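Tablero de mesa

El tablero (también tapa, cubierta o, en algunas regiones, sobre) es la pieza horizontal superior de una mesa.
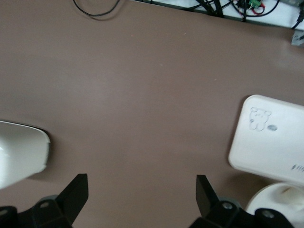 Se apoya en patas, caballetes o un bastidor, y es la parte que más uso recibe. Casi todo lo demás en una mesa existe para sostenerlo a la altura correcta. En carpintería se distingue del encimero o encimera, que va fijada a muebles bajos o a la pared.

Terminología

En España, tablero o tapa. En Argentina y Uruguay se oye más tapa; en talleres mexicanos, cubierta. "Sobre" aparece en catálogos de mobiliario y en inventarios antiguos. No confundir con el tablero como material (aglomerado, contrachapado, fibras), aunque muchos tableros de mesa se hacen justamente de tablero, de ahí el lío en las fichas de tienda.

Materiales

Madera maciza: tablas encoladas de canto. Se mueve con la humedad, sobre todo a lo ancho, y por eso se fija con tacos ranurados o herrajes que dejan holgura. Contrachapado: estable, canto visto o rematado. Aglomerado y MDF: baratos, pesados, mala relación con el agua en los cantos. Piedra, vidrio, metal: usos concretos. Los laminados y melaminas son recubrimientos, no material de base.

Color y acabado

Los acabados mate reflejan menos la luz y cansan menos la vista en trabajo prolongado. A cambio, algunos marcan la grasa de los dedos. Los brillantes se limpian fácil pero devuelven el reflejo de la lámpara. Tonos medios, marrones, grises, malvas apagados: disimulan el polvo mejor que el negro y las manchas mejor que el blanco. En una superficie lisa de color uniforme se distinguen bien los objetos claros, y también migas, motas o recortes sueltos, cosa útil cuando se trabaja con piezas pequeñas.

Bajo una sola lámpara un tablero liso rara vez se ve de un tono parejo; suele aclararse hacia un lado y oscurecerse en las esquinas. No es defecto del acabado.

Bordes y cantos

El canto puede ser recto, redondeado, biselado o chapado. El canto recto es el más expuesto a golpes. En los tableros de aglomerado el canteado es el punto débil: si se despega entra humedad y el material se hincha. Reparacion posible solo al principio.

Uso en mesas de taller

En mesas de trabajo con aparatos el tablero comparte espacio con cables, y la práctica habitual es llevarlos al fondo o a un lateral y dejar libre la zona central. Se usan pasacables, bridas, canaletas atornilladas por debajo. Un bucle de cable suelto cerca del borde se engancha con facilidad. Las regletas y borneras conviene montarlas sobre placa o superficie aparte, nunca directamente donde se apoyan recipientes con líquido.

Los cuencos y recipientes lisos resbalan en acabados muy pulidos. Remedio corriente: fieltro, goma o un simple mantel individual.

Modelos

La serie Jellico, del fabricante Lindix, se vendió como tapa suelta sin patas, en fondos de 766 mm, con certificado de carga de 90 kg repartidos. El modelo Mosoti era más estrecho y llevaba dos taladros pasacables de fábrica. La Drernanine, plegable, se retiró del catálogo en septiembre por problemas con la bisagra central; no consta que volviera a fabricarse.

Mantenimiento

Paño húmedo bien escurrido, secar despues. Nada de estropajo en acabados mate: abrillanta la zona frotada y el cerco ya no se va. Los disolventes atacan lacas y barnices. Cera solo en madera aceitada o encerada. Las motas pegadas (pintura, pegamento seco) se levantan con una rasqueta de plástico, en plano. Quemaduras superficiales en maciza: lijado y reacabado de la tapa entera, el parche se nota.

Véase también

Encimera. Caballete. Canteado. Mesa plegable. Pasacables.

Última revisión: 26 de junio de 2018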